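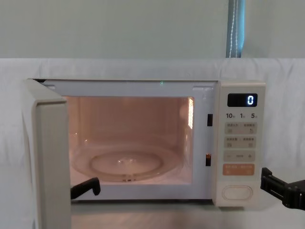

Why does popcorn pop?
Each kernel has a tiny drop of water locked inside a very hard shell, and when that water gets hot enough it turns to steam and bursts its way out.

Steam needs far more room than water does, so it pushes and pushes on the shell from the inside. 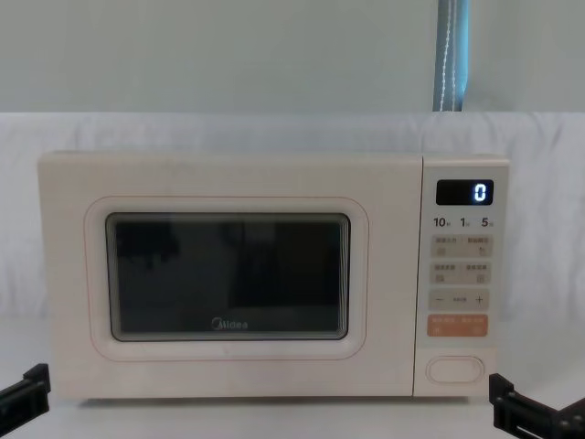 While it pushes, the starch in there goes soft, a bit like warm jelly – and then, pop! The starch puffs up and cools into the white fluff we all love to eat. 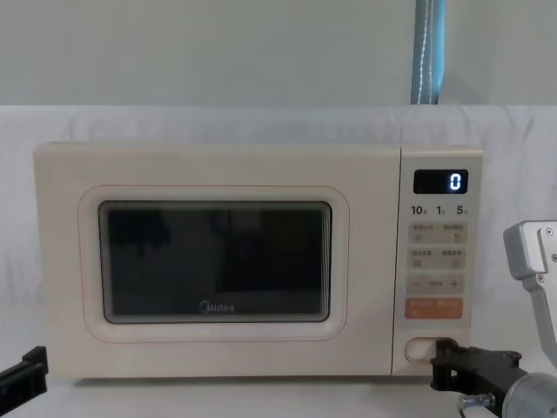 A kernel with a crack in it lets its steam sneak away, so it may just sit there at the bottom of the bowl.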